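**Ticket 3091 — Replacement and spare parts planning, two-arm workstations**
Opened: Thursday, August 26, 2021
Queue: Equipment and Purchasing
Site: Elladano
Status: Open, waiting on quote
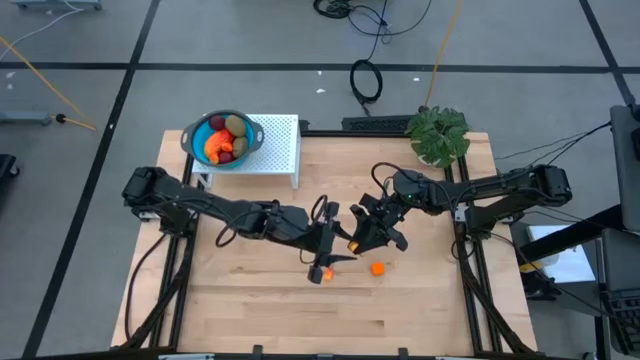
The request is for a second workstation of the same layout, together with a stock of spare parts to cover both. The department asks that the two items be priced separately, as they will be charged to different budget lines.

**Requested**

- One complete workstation: two arms, rails, table frame and wooden top
- Spare grippers, 2
- Spare arm cables, 27, in the lengths now in use
- One spare base block with mounting hardware

**Log**

*Entry 1.* Request received and checked against the equipment plan. The workstation is listed for January. The spare parts are not listed and require a separate approval form.

*Entry 2.* Quote requested from Luken for the arms and grippers. Luken replied that arms are sold in pairs and that the gripper fingers may be ordered without the gripper body. The department is asked to confirm whether fingers alone would be enough.

*Entry 3.* Department confirmed that fingers alone would not be enough. Full grippers are to remain on the order.

*Entry 4.* Quote received from Wuvard for the rails and frame. The price excludes delivery and the wooden top. The top will be made on site, and its cost should be moved to the workshop line.

*Entry 5.* The cable order came to more than the $2000 limit for purchases without a second quote. Huet has been asked to provide one. The order may not be divided into smaller orders to stay under the limit.

*Entry 6.* Facilities asked for the floor space and power needs of the second station. The form was returned to the department — the power section had been left blank.

**Outstanding**

- Second cable quote from Huet
- Completed power section
- Approval form for spare parts

The ticket will remain open until all three have been received. Changes to the quantities should be entered here and not sent to the suppliers directly.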